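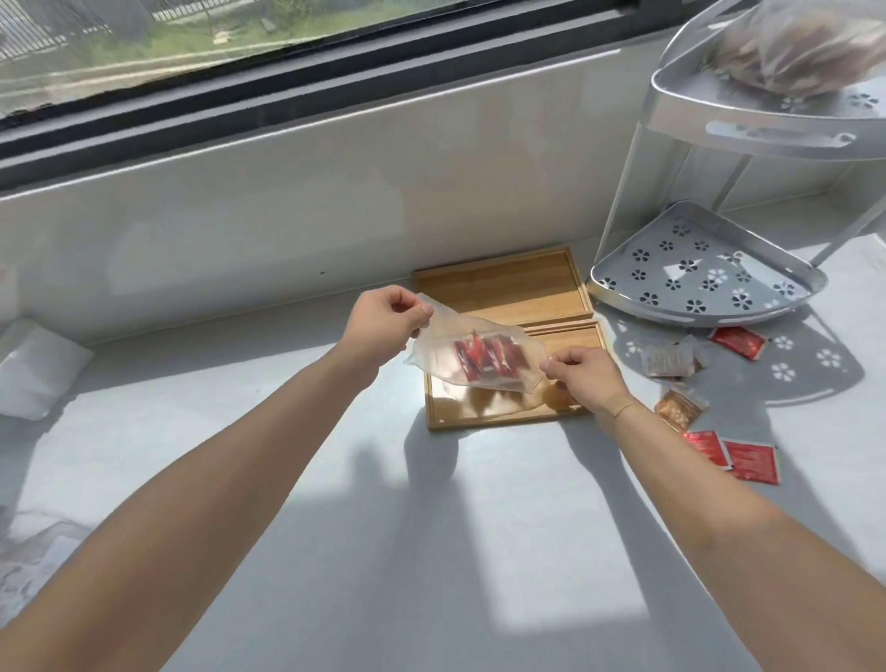
Bag of red sachets held over the bamboo trays on the windowsill.

Home | Ask | Browse topics | Renting and Buying | Log in

Seller wants to stay on after closing. Is this normal, or am I being had?

Posted in Renting and Buying by hallway_closet
Last updated 4 October 2024
36 comments | 2 shares

We are under contract on a two-bedroom condo in Batholm, 799 square feet, which the listing called "generous" and my sofa calls otherwise. Inspection went fine. The loan is approved apart from the usual request for a document I have already sent them. Then yesterday the seller's agent, from Plarka, sent over a friendly little email asking if the seller could "remain in the property for a short period following closing." The new place she's buying isn't ready. Something to do with the floors.

My own agent says this happens all the time and that we should be nice about it. My father says that under no circumstances do you hand someone a pile of money and let them keep the house too. These are the two people advising me, and one of them gets paid when we close.

What I'd like to know:

Is there a standard way of doing this, or do we just shake hands?

Should she pay us? The email was very warm and did not mention money.

What if she doesn't leave? I've met her once. She seemed pleasant, but so did my last landlord.

Our current lease runs to the end of February, so we wouldn't be on the street. I'd still like to paint before we move in, and I can't really do that around another woman's dining table.

Follow | Share | Report

Tamara Ardeleanu

Your agent is right that it's common and your father is right to be nervous. It's usually called a rent-back or a post-closing occupancy agreement. You own the place from closing, she stays as your occupant for a fixed stretch, and it all gets written down before anybody signs the deed. No handshake. I have done this once as a buyer and once as a seller and I can report that everyone becomes far more reasonable when there's a number on paper.

Start with the end date. An actual day and an hour, and after it a daily charge that is clearly higher than the normal rate. "A short period" could mean almost anything, and floors are never done when the floor people say they'll be done.

Then money. Most people work out what the place costs the new owner per day (mortgage, taxes, insurance, building dues) and charge that. Ours came to 310 a day in total for the household, which made the seller wince, and she was out two days early. Yours may be lower, it's a smaller place. You can waive it if you're feeling saintly or if she's giving you something back, such as the washer. Get the washer in writing too.

Ask for a deposit held back from her proceeds by whoever is handling the closing. It is much easier to not hand over money than it is to get it back. Do your walk-through before closing as usual, take pictures, and do another one when she hands over the keys. The second one is the one people skip, and a moving crew can do a lot to a door frame.

Two phone calls before you agree to anything. Call your lender, because if you're buying it as your main home there is normally a deadline for moving in, and they may have a limit on how long a seller can stay. Then call your insurance company and tell them someone else will be living there at first. Her policy should keep covering her own belongings -- ask to see it. And have a local real estate lawyer read the agreement, especially the part about her not leaving. In some places a long enough stay starts to look like a tenancy, with everything that comes along with that, and I don't know the rules in Batholm.

As for painting, you could ask for access to the empty bedroom if there is one. I wouldn't. You'll end up discussing colors with her.

Helpful (36) | Reply

triston_fan

just say no?? its your house. when we bought in the Triston building the seller asked for an extra weekend and we said no and he moved. took him one afternoon. he left a freezer but thats a different thread

Helpful (2) | Reply

Yi-an Hyun

Saying no is allowed, but if you're already under contract and like the price, I'd think about what you want in trade before turning it down. She needs a favor and you have a list from the inspection. We got the water heater replaced that way at our place on Seok Street, and the seller thanked us for it.

I'd add one thing to Tamara's list, which is utilities. Decide who pays during the stay and when the accounts change names. Ours were switched on closing day by an over-eager seller who was still living there, so we paid for what I can only assume was a farewell festival of hot baths.

Also ask who fixes things if something breaks in the meantime. The fridge at ours quit on the second night. The agreement said nothing about appliances, and we all had a long and courteous phone call about whose fridge it was. It was ours.

Helpful (2) | Reply

Back to Renting and Buying | Ask | Browse topics | Contact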